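How to compare two grippers in a simulated kitchen

These steps cover a side-by-side test of two parallel grippers on the same simulated arm, using the corner kitchen world. We wrote them after picking a gripper for the Prustcombe project, where the choice came down to the Pidetti and the older Royer. You will need the simulator installed, both gripper models on your path and a free afternoon.

Start with the world file. Load the kitchen and check the render against the view below before you add any tasks. The kettle should be on the left run of the counter and the gas cooktop on the back run. If the cabinets come up flat grey with no reflections, your material pack is out of date.
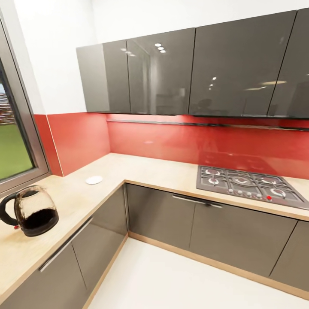

Clernport Robotics Club – Manipulation Group

Step 1. Fix the scene
Save the starting pose of every loose object and reload it before each trial. Don't rely on the reset button, as it restores positions but leaves velocities alone, and a kettle that starts with a slight drift will spoil a run. Lock the lighting as well if your controller uses camera input. The dark cupboard doors and the red splashback both throw reflections, and a depth estimator trained on matt surfaces will behave differently if the lights move.

Step 2. Choose the tasks
We used 2 tasks: grasping the kettle by its handle, and pulling the long bar handle on a lower cupboard. The kettle handle is curved, so it favours a gripper that can close at an odd angle. The bar handle is slim and needs the fingertips to get in behind it. Leave the small round white piece near the corner of the counter out of the first round. It lies flat, and both grippers need a separate approach for it.

Step 3. Match the controllers
Set the same closing speed and force limit on both models. Reet Kļaviņa found that the default Royer file shipped with a higher force limit than ours, and the first batch of results had to be thrown out. Open both files and compare the values by eye. Set the control rate to 400 Hz for each.

Step 4. Check the geometry up close
Move a spare camera in next to the gripper housing and look at it from a few angles. You are looking for fingers that sink into the housing, gaps at the seams and collision shapes that don't follow the visible mesh. Turn on the collision overlay for a second pass.
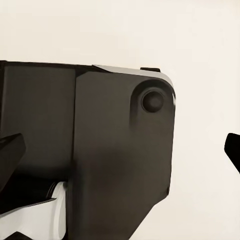

Close view of the gripper housing and finger against a plain background.

Pay attention to the outer corners of the housing. In a cupboard pull, the housing can touch the door before the fingers reach the handle – the log will record this as a contact, but the success flag ignores it.

Step 5. Run the trials
Do 30 trials per gripper per task, with small random offsets on the arm's starting pose. Use the same random seed for both grippers. Each batch takes some 75 minutes on the club's desktop machine with rendering on, and much less without.

Step 6. Score the results
Record success, time to grasp and any contact outside the fingers. Évan Arnaud's scoring script reads the logs and writes a table. Watch the failed trials back at half speed before you trust the reason code, as "slip" and "missed" are often swapped.

If one gripper wins on the kettle and the other on the cupboard, go with the task your project does more often. We kept the Pidetti for its narrower fingers and put up with the slower close. The Royer files are still in the shared folder under grippers/old.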